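Un año de carreras eléctricas en el equipo pequeño: balance de temporada

12 de diciembre de 2022

Como todos los años por estas fechas, dejo por escrito lo que ha dado de sí la temporada, antes de que se me olvide. 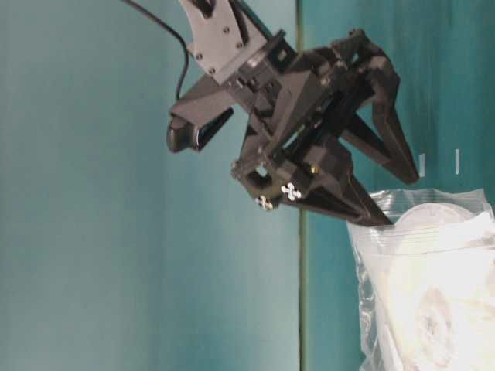
Pinza negra y bolsa de plástico transparente con cierre.

El campeonato regional de monoplazas eléctricos ha terminado y Gusent ha quedado quinto por equipos. El año pasado fuimos séptimos, así que sobre el papel es una mejora. La puntuación se reparte de una forma bastante rara: sacamos más de la mitad de los puntos en las tres primeras citas y el resto del año fue ir rascando novenos y décimos puestos.

Yo llevo la parte de datos y estrategia de energía. No conduzco, no toco el coche salvo para conectar el portátil y en carrera hablo por radio lo menos posible. Lo cuento para que se entienda desde dónde escribo.

La pretemporada fue corta. Teníamos previstos cuatro días en el circuito de Porkar y se quedaron en dos, uno de ellos con lluvia. Aun así, el coche salió bien de base. La batería nueva pesa más que la anterior, pero aguanta mejor la temperatura y eso nos permitió atacar en la segunda mitad de las carreras, cuando los demás empezaban a levantar el pie. En la primera cita acabamos segundos. En la tercera, otra vez en Porkar, ganamos. Fue la única victoria del año y llegó por leer bien un coche de seguridad: ahorramos energía durante seis vueltas, perdimos dos posiciones y luego las recuperamos todas juntas.

A partir de ahí los rivales aprendieron. Thampi, que el año anterior había sido un equipo de mitad de tabla, trajo una actualización de software para la frenada regenerativa y de repente llegaba al final con un margen que nosotros no teníamos. Nosotros seguíamos con la misma configuración de marzo. Hubo una versión nueva preparada, pero en el banco daba cortes de potencia y no nos atrevimos a montarla hasta julio.

Julio fue el peor mes. En la carrera de Raltico, que es urbana y muy estrecha, clasificamos decimosegundos y en la salida nos tocaron por detrás. Alerón roto, parada larga y abandono a falta de 13 vueltas por un sensor de temperatura que leía mal. El sensor es una pieza barata. Cambiarlo lleva una tarde, pero hay que desmontar media tapa de la batería, y habíamos decidido dejarlo para después de la carrera. La decisión fue mía en parte y la repetiría con la información que tenía entonces, aunque entiendo que en el taller no piensen igual.

La segunda mitad tuvo cosas buenas que no se ven en la tabla. La versión nueva del software funcionó desde el primer día en pista y recortamos bastante el consumo por vuelta. El problema pasó a ser la clasificación. A una vuelta, con los neumáticos fríos, éramos lentos en todas partes, y saliendo desde atrás la energía que ahorras la gastas en adelantar. Cerramos el año con 388 puntos, 28 menos que el cuarto. Con el resultado de Raltico que teníamos en la cabeza antes de ir, habríamos estado muy cerca.

Para el año que viene hay tres cambios confirmados. El coche estrena suspensión delantera, pensada para meter temperatura en las ruedas antes. La potencia en clasificación sube a 200 kW para todos, por reglamento, y eso obliga a rehacer los mapas desde cero. Y habrá una cita menos en el calendario, porque Raltico se cae. No la voy a echar de menos, aunque el ambiente en las gradas era de lo mejor del campeonato.

Queda por decidir quién ocupa el segundo asiento. No puedo contar nada porque no lo sé. En enero volvemos a Porkar a rodar con la suspensión nueva, si llegan las piezas, y cuando tenga los primeros datos de temperatura escribiré otra entrada con las gráficas. También tengo pendiente la segunda parte de la serie sobre regeneración, que dejé a medias en primavera.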